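Did anyone else figure out the February blind about the "sweethearts" from Pleston?
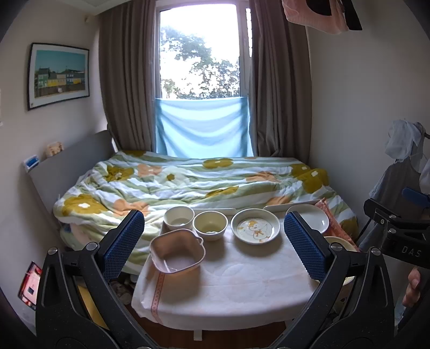

Re: the February blind (first post)

marigold_tea wrote:
OK so I've been stewing on this one since it went up. For anybody who missed it, the item said two leads on a long-running small-town drama are "still holding hands on the carpet" but haven't shared a house in 14 months. She supposedly moved in with her sister. He kept the dog. My guess is Pankaj Saxena and Jyoti Tomar, and I will die on this hill!! Pleston has been on for 7 seasons, they're the only couple on it, and did you SEE the Atlow premiere? She let go of his hand the second they got past the photographers.

couchgremlin wrote:
Nope. Pankaj doesn't have a dog. He's allergic, he talked about it on that morning show when they brought out the puppies and he had to go stand by the weather map.

marigold_tea wrote:
He could be allergic and still have a dog. My uncle is.

couchgremlin wrote:
Your uncle isn't in a blind item lol

deb_in_plitport wrote:
I live in Plitport, where they film the outdoor stuff, and I've seen them at the bakery together twice. Not acting lovey, just two people waiting on coffee. Take that however you want. My neighbor was an extra for 16 days and says they ate lunch in separate trailers the whole time, but she also says that about everybody.

sofa_sleuth wrote:
The part people keep skipping is the last clue, "they're staying quiet until the ink is dry." That's a contract thing. Sachdeva is supposed to be doing the spin-off, right? If they split before it's signed, there goes the happy couple angle. I think marigold has the right pair, but the 14 months is padded. They were on vacation together last summer and she looked thrilled.

couchgremlin wrote:
Or the ink is a book deal. Or a tattoo. These things are written so you can make them fit anyone. I bet I could make it fit my parents.

marigold_tea wrote:
Do your parents have a dog?

couchgremlin wrote:
...yes

deb_in_plitport wrote:
Solved it!

tallglassofno wrote:
Can I be the grump? If they did break up, maybe they just want to get through it without 200 comments about whose sister has a spare room. I like a good guess as much as the next person but Jyoti always seemed kind of private to me.

sofa_sleuth wrote:
Fair, but you did open the thread.

tallglassofno wrote:
I did, and I read the whole thing. I still think it's the two from the hospital show.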